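Poner nombre a una casa (y otras tareas que no se acaban nunca)

2025-05-25

Llevo desde el invierno dándole vueltas a una tontería, que es cómo se va a llamar la casa. Mi abuela decía que una casa sin nombre es como un perro sin nombre, que viene cuando quiere, y aunque nunca entendí del todo la comparación, la frase se me quedó grabada y ahora me persigue. Así que en esas estamos: domingo por la mañana, café recalentado, una libreta de tapas verdes y una lista de nombres tachados que ya ocupa dos páginas por delante y media por detrás.

El primero de la lista fue Nollwood. Lo propuso Rupert Baumgartner, que es amigo desde los tiempos de la facultad y que tiene debilidad por todo lo que suene a novela inglesa con niebla y herencias. A mí me gustó durante una tarde entera (¡hasta lo escribí con letra bonita en un sobre!), pero luego me imaginé dictándoselo al repartidor por teléfono, ene, o, elle, uve doble, y se me pasó el enamoramiento.

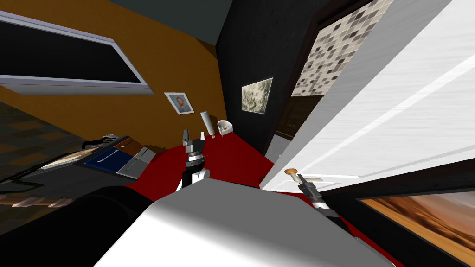

Después vino Marikar, que salió de juntar sílabas de mi madre y de mi tía, y que tenía la ventaja de ser corto y la desventaja de que mi hermano se echa a reír cada vez que lo oye. Dice que parece una marca de conservas. Yo le contesté que las conservas son una cosa muy digna, y estuvimos sin hablar del tema hasta la merienda, que en mi familia es muchísimo tiempo.

Lo curioso de todo esto es que, buscando nombre, me he puesto a leer sobre la costumbre y he perdido ya tres noches enteras. En el pueblo de mi abuela, donde había 66 casas cuando ella era niña, ninguna se conocía por el número. Eran la del Herrero, la de las Palomas, la de Arriba, la de Arriba Vieja, y había una que se llamaba simplemente la Otra, sin que quedara ya memoria de cuál era la primera. Las cartas llegaban igual. Mi abuela guardaba una postal dirigida a «la niña mediana de la Otra» y llegó, vaya si llegó, con su sello y su matasellos de julio.
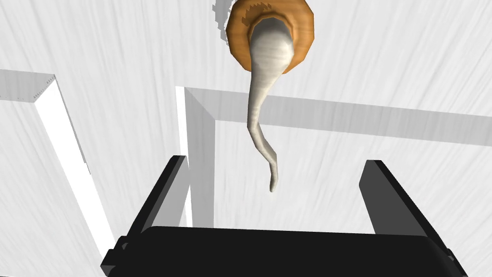 Lo que aprendí de Flurina

Flurina Kaufmann fue mi vecina de rellano durante años y sabe de letreros más que nadie que yo conozca, porque los pintaba a mano con un pincelito finísimo y una paciencia que a mí no me tocó en el reparto. La llamé para pedirle consejo sobre el tamaño de las letras y acabamos hablando casi dos horas, de su huerto, de mi rodilla, de una receta de membrillo que le debo desde no sé cuándo.

De los letreros me dijo que el nombre hay que decirlo en voz alta antes de pintarlo, y decirlo enfadada, decirlo con sueño y decirlo con las bolsas de la compra en las manos. Si aguanta todo eso, vale. También me dijo que desconfiara de las letras góticas y del dorado, y que dejara mucho más aire alrededor de lo que me pidiera el cuerpo. Lo apunté todo en la libreta, aunque con mi letra de hablar por teléfono, que luego no hay quien la descifre.

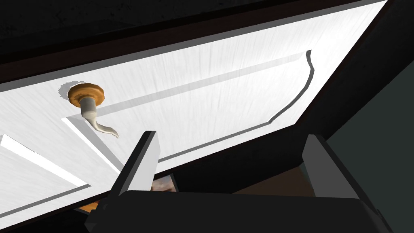

Puerta blanca con su moldura.

Con esas instrucciones volví a la lista y me pasé la semana recitando nombres por el pasillo. Skondarum cayó enseguida, porque enfadada me salía como un estornudo. Ranel, en cambio, aguantó bien. Ranel con sueño suena bonito, Ranel con bolsas también, y tiene algo de río pequeño que me gusta mucho, aunque no signifique nada o precisamente por eso. Se lo mandé a Flurina en un mensaje y me contestó con una sola palabra: «Píntalo». Rupert tardó más y escribió tres párrafos en defensa de Nollwood.

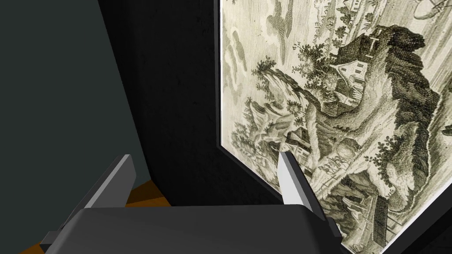
Una pared oscura, entre verde azulado y pizarra.

Todavía no he comprado la pintura, que conste. Me falta decidir si el nombre va solo o con un «Casa» delante, y mi hermano opina que con «Casa» parece un restaurante, y puede que tenga razón, pero no pienso decírselo. Si alguien que me lea vive en una casa con nombre, que me lo cuente en los comentarios, por favor, y que me diga también quién se lo puso. La receta de membrillo la subo la semana que viene, Flurina, te lo prometo.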